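Cómo doblar jerséis de punto grueso encima de la cama

Publicado el 2022-01-01 en la sección Armarios y ropa de cama
Texto: Rosalba Ferraro

Un jersey de punto grueso no se guarda igual que una camiseta. Si se cuelga, el peso tira de los hombros y el cuerpo se alarga. Si se mete en el cajón de cualquier manera, sale con pliegues marcados que luego cuesta quitar. Lo mejor es doblarlo, y la cama es el sitio más cómodo para hacerlo por una razón sencilla: caben las mangas abiertas.

Lo que sigue vale para jerséis de lana, de acrílico o de mezcla. Los de cuello muy alto llevan un paso más, que se explica al final.

Qué hace falta

Una cama hecha, con la colcha o la funda nórdica puesta. No hace falta alisarla del todo.
Un quitapelusas o un cepillo de ropa. Yo uso el Crabtree de cabezal ancho, pero sirve cualquiera.
Una balda o un cajón de al menos 26 cm de fondo.
Bolsitas de cedro, si la prenda es de lana. Las de Morent duran una temporada.

Paso 1. Dejar la prenda sobre la cama

Compruebe primero que el jersey está seco del todo, también en los puños y en el elástico de abajo, que son lo último en secarse. Después déjelo caer sobre la funda y busque las mangas. Suelen quedar enrolladas o metidas debajo del cuerpo. Tire de ellas desde la sisa, nunca desde el puño, que se da de sí con facilidad.

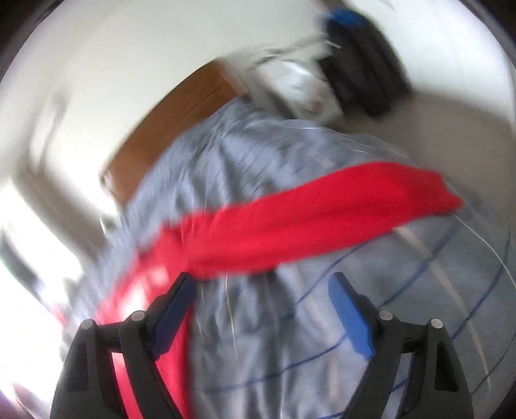

Tela roja sobre la funda gris azulada, todavía con pliegues.

Paso 2. Estirar sin forzar

Ponga una mano plana en el centro de la prenda y con la otra vaya llevando la tela hacia fuera. El punto se coloca empujando con la palma. Si se pellizca con los dedos quedan picos, sobre todo en las prendas de hilo suelto. Repase las costuras laterales y deje el bajo recto.

Es el momento de pasar el quitapelusas. Empiece por debajo de los brazos y siga por los costados, donde más roza la prenda. Pasadas cortas y sin apretar.

Paso 3. Colocar las mangas

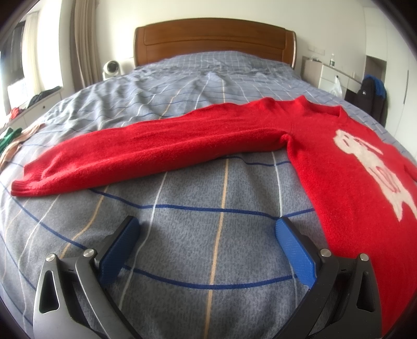
Las mangas son lo que decide si el doblado queda plano o abultado. Antes de plegar nada, deben estar abiertas hacia los lados, en línea con los hombros y sin torsión. La costura inferior sirve de guía: si da la vuelta alrededor del brazo, la manga está girada. En el jersey rojo, la manga está tendida en horizontal sobre los cuadros de la funda y acaba en el puño acanalado; los pliegues que conserva son suaves y se quitan con la palma. Una funda de rayas o cuadros ayuda bastante en este paso, porque basta con seguir una línea para ver si la manga va recta.

Paso 4. Doblar

1. Dé la vuelta al jersey, con el delantero hacia abajo.
2. Lleve un costado hacia el centro de la espalda, con la manga incluida.
3. Doble esa manga hacia abajo, paralela al costado. El puño debe quedar cerca del bajo, sin sobresalir.
4. Repita con el otro lado. Las mangas pueden tocarse, pero conviene que no se monten.
5. Suba el bajo hasta la mitad de la espalda y vuelva a doblar hasta el cuello.
6. Gire el paquete. El delantero queda a la vista.

Si el jersey lleva un dibujo grande tejido, el punto suele ser más grueso en esa zona por los hilos que pasan por detrás. Procure que el último pliegue caiga por encima o por debajo del dibujo. Si no hay manera, haga el pliegue flojo.

Paso 5. Guardar

Apile 3 jerséis como máximo, con el más pesado abajo. Con más altura, el de abajo se aplasta y al sacarlo se desordena todo lo demás. En el cajón se pueden poner de canto, siempre que el ancho lo permita. El modelo Drarard que tenemos en casa mide 14 cm de alto por dentro y se queda corto para los de lana gorda, así que esos van a la balda.

Las bolsas de vacío las evitaría para el punto. Ahorran sitio, pero la lana pasa meses comprimida y hay prendas que no recuperan el cuerpo.

Jerséis de cuello alto

Antes del paso 4, baje el cuello hacia el delantero y déjelo extendido. Al terminar quedará recogido dentro del último pliegue.

Consultas de los lectores

Hadi Khalaf pregunta si conviene planchar antes de guardar. No es necesario. Si hay una arruga muy marcada, vapor a distancia y dejar enfriar sobre la cama antes de doblar.

Elsie Holroyd quiere saber cada cuánto hay que volver a doblarlos. Con una vez en agosto es suficiente: se sacan, se airean una tarde a la sombra y se doblan por otro sitio para que no se marque siempre la misma línea.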